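Stop making me review my sleep

Third night away, third email. "How did you sleep, Leandro?" Sent at 7am. I was still asleep, which I suppose is an answer of sorts.
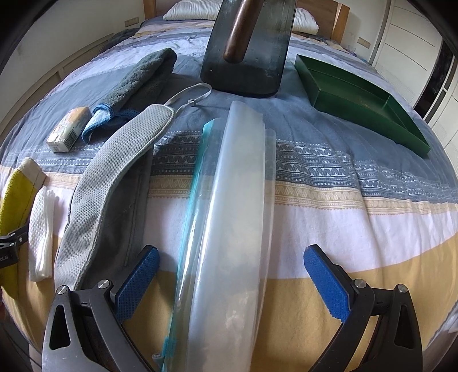

I don't want to rate it. I want to pay for a room, lie down in it, get up, go. That used to be the whole deal. Now there's a form. Eleven questions the last time, and a box at the end that wouldn't let me submit without 38 characters. Thirty-eight! I typed "the bed was a bed and I slept in it thank you" and off it went, to whoever reads these. Probably no one.

And it's not only hotels and guesthouses. The dentist in Cullel does it. The man who fixed my boiler stood in the hall while I did it on his phone, five stars obviously, what was I going to do, give him a three with his coat still on? The garage does it. The library, for heaven's sake. I took back a book about canals and was asked wether the experience had met my expectations.

What bothers me is who ends up carrying it. Take the guesthouse in Rocha where I've gone every June for years. The woman who runs it used to ask you at breakfast if everything was alright, and if the shower was cold you said so and she went up and looked. Done before the toast was cold. Last year she didn't ask. She handed me a card with a code on it. Her booking site, Valtik, drops you down the list if you go under a certain score, and one guest had marked her down for gulls. Gulls! By the sea. She'd replied to him at length, very politely, apologising for the gulls.

So now everybody is frightened of a four. A four used to be good. I was a teacher, I'd have been delighted with fours across the board. These days it's an insult, so we all give fives, and a five tells you nothing. I looked up places in Cilliton last month and every one was 4.8 or 4.9. 300 reviews each, all saying lovely, great host, would return. I picked by the colour of the door.

People will say the bad old days were worse, you turned up somewhere damp and had no warning. Fair. I've stayed in damp. There was a place with mushrooms in the wardrobe and I would of liked a warning. But a few honest complaints, left by people who felt strongly enough to bother, did that job fine. Chasing the other ninety-odd per cent of us for a number adds nothing to it.

So I've stopped. No stars for anyone. If it's good I say so to the person, out loud, and I go back. If it's bad I say that too, which is harder, and I'm not brilliant at it. Had 13 reminders so far this year from one parcel firm. Let them send the fourteenth.

Leandro Sepúlveda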